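How to set up a small sorting cell with the Tekine tabletop kit

214 shares | 17 comments

I've wanted a proper two-arm bench for years, so when the Tekine kit landed on our table I cleared my evenings and got to work! The kit gives you two mounting plates, a short belt conveyor with its own little motor board, a pair of trays and a folder of starter programs called Loka. You supply the arms, the table and the patience. Ours took one long afternoon to get going, and most of that went into the surface, so let's start there.

1. Cover the table and tape a grid

Use plain brown kraft paper, pulled flat and taped under the edge. Then run blue painter's tape in both directions to make big square cells. It looks like a craft project and it is the best thing you'll do all day. Every time you move a tray or the belt, you can write down which cell it was in and put it back later. Loka asks for positions by cell too (column first, then row), which I loved.

2. Bolt the plates down before you do any wiring

Both arms go on square metal plates. Tighten the bolts in a cross pattern, mount the arms, then jog each one slowly through its whole reach with the pendant in your hand and a thumb near the stop button. Strap the cables along the links as you go and leave a generous loop at the wrist. I was stingy with mine the first time and had to redo it.

3. Lay out the belt, the trays and the parts

You can shift things around a lot between jobs, and you should. Try a layout, run it slowly, change it.

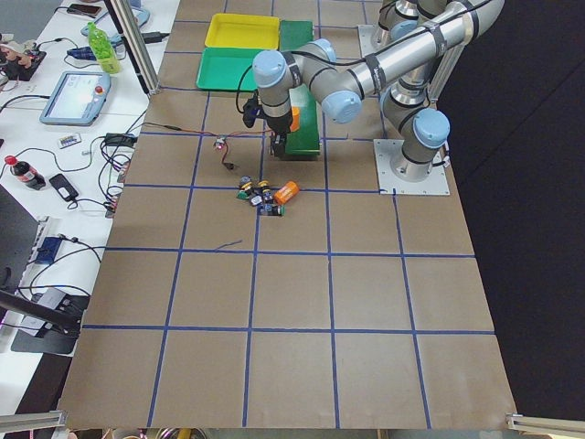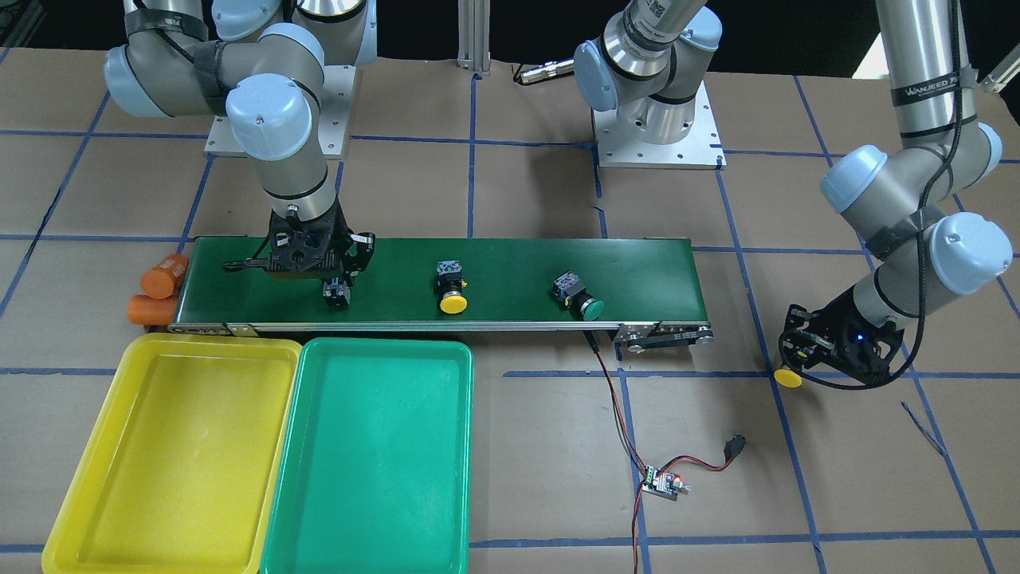

Yellow and green trays turn up in every layout; in the second one, the left gripper has a yellow button cap. 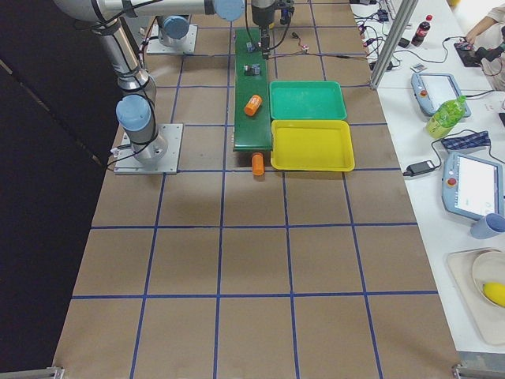 Keep whatever layout you like best and save it under its own name. Loka will happily overwrite the last one without asking, and yes, I learned that by losing mine.

4. Teach the pick points

Start with the biggest, easiest part you have. Bring the gripper down over it in small steps, close the fingers gently, lift, and save the point. Then teach a second point straight above the first so the arm always comes in from the top. The sample program from Odine uses 7 points for one pick and one drop, and I'd copy that before getting clever.

5. Set the belt speed

The speed setting is just a number, and the default is 2550. That's far too quick for a first run! I dropped ours to 817 and everything got calmer. Tall parts wobble less, and you have time to reach for the stop.

6. Run it, and keep score

Do a batch of 100 picks and mark each one on paper. We got 92 with the taught points alone, no camera, and I was grinning like a kid. Nearly all the misses were round parts that rolled a little, so I'd like to try softer finger pads next. Buschmann makes a set that should fit the same bracket.

One gripe: the printed guide skips the motor board completely. Check the wire colors against the terminals twice before you switch anything on.

Related
Tekine belt kit: swapping the drive belt
Loka starter programs, sorted by difficulty
First look at the Buschmann finger pads
Cable straps and where to put them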